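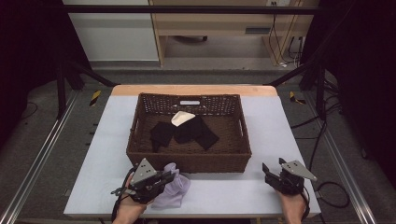 Ticket: left handheld gripper drops thin cloth, right one doesn't
Opened by: Natsumi Amano
Assigned to: Nithin Kartha
Status: open

Natsumi, 12/8/25
Hi Nithin, sorry to send you another one so soon after the cable business! We're comparing the two Menero handhelds on the cloth-into-basket task, and the left one keeps letting go of the lilac cloth on the way up. The black and the cream-white cloths give it no trouble at all, so I don't think it's my hands (though Pichit has kindly offered to test that theory). Over 100 lifts with each gripper on the lilac one, the left lost it 10 times and the right never did.

Nithin
No need to be sorry, I like these. Could you swap hands for a few lifts, so we know whether the fault stays with the gripper? And please check that the jaws meet all the way at the tips when you squeeze slowly.

Natsumi
Swapped, and it stays with the gripper. I slid a strip of paper between the closed tips and could pull it straight out, while the other one held on to it nicely. Zahira thinks a pad has worn down, and it has done far more lifts than its partner.

Nithin
That sounds right to me. There are spare pads in the Larnness box, second drawer. Change both sides together, run the jaw calibration again with the cable plugged in, and then give me another 100 lifts on the lilac cloth before you go back to comparing. I'll leave this open until I hear from you.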